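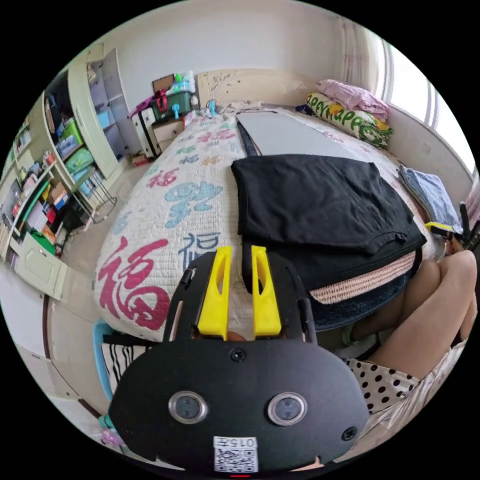 Slide 1: Bed, nightstand and wardrobe, with a black garment folded on the quilt.

Speaker notes – "The Bed Is a Table": folding and putting away in a small bedroom
Zyanya Serrano, Merkeck home skills evening, May

Leave slide 1 up while people find seats. Start when the door closes.

Hello, everyone! I love this subject far more than is reasonable, so wave at me if I run over. Tonight is all about the bedroom, and mostly about the bed, the biggest work surface most of us own. We sleep on it, fine, but for ten minutes after the washing comes in it can be the best folding table in the house.

(Ask: who folds standing up? Who folds sitting on the bed? Wait for hands.)

I was firmly a sitter until I moved into the flat in Clavano, where the bedroom was so narrow that I had to stand. My back stopped complaining within a week and my folds came out straighter. Try it once this week, that's all I ask.

Point at the quilt. Make the bed first, every time. A quilted cover pulled flat gives you a firm enough top to press against, and a white one shows up dark clothes beautifully – look how easily you can find the black piece on it. I also just like this cover. The big red character at the front is fu, good fortune, and there's a smaller blue one next to it. What a cheerful thing to fold your clothes on!

Now the folding itself. Pick up the black T-shirt from the bag and do it slowly.

Face down, smooth from the middle outwards. One side in, sleeve back on itself. Other side the same. Then up from the hem, stopping a finger short of the collar, and up once more. Flip it over. Do the second one faster and let them laugh if it goes wrong (it went very wrong in Nasance and that was the best part of the evening).

Dark clothes: smooth with the flat of the hand, then run a barely damp palm over them for fluff. Light bedding and dark jumpers are old enemies. If the cover sheds, put a towel or a thin mat down and fold on top of that.

Towels. Back to the slide, right-hand side, the light-blue one. Thirds lengthways, then in half, then in half again if the shelf is shallow. Fold all of yours to the same width and the pile stops leaning. Choose the width by measuring the shelf! I spent years folding towels to a size that suited nothing I owned.

Pause for a drink of water. Somebody always asks about fitted sheets here. Tuck corner into corner, lay it down, make a rectangle by force of will, move on. Full demonstration after the break if there's time.

Next bit: where it all goes.

Head of the bed. A long pillow is lovely, and the top of it is terribly tempting as a shelf. There's a pink cloth folded on this one. At my house it would be a scarf, two socks and yesterday's cardigan. My rule is that anything resting on a pillow gets moved before supper.

Nightstand. Point to the dark green box with the red handle. A box with a handle is a fine thing to keep by a bed, as you can lift the whole lot off in one go to dust. The trouble starts with the lid, which turns into a second table, and then the bottles come. Ask the room what is on theirs. Take three or four answers and write them on the board. In Desjardins we got a cheese grater.

What I suggest: clear the top on to the bed, wipe it, and put back only what you reach for after the lights go out. Bottles stand in a tray or go in the drawer if they fit upright and the caps are tight.

Suitcase. I'm a huge fan of using one as storage. Winter jumpers in summer, spare bedding, the good tablecloth. Tie a label on the handle saying what's inside. When you travel, the contents go in a pillowcase at the bottom of the wardrobe and come straight back to the case afterwards.

Wardrobe. Built-in shelves with doors, lucky you if you have them. High shelves want boxes, like the blue one up there behind the open door, and the boxes want to be light enough to bring down with both hands. Heavy things low. Hold up my own box and show the strap.

Then the exercise. Everyone takes 2 items from the pile at the front and folds them on the nearest table. Walk round. Praise the wonky ones too, they improve fastest.

Break at half past seven. Tea at the back, fitted sheets afterwards for anyone brave, and please put the practice towels back in the basket by the door.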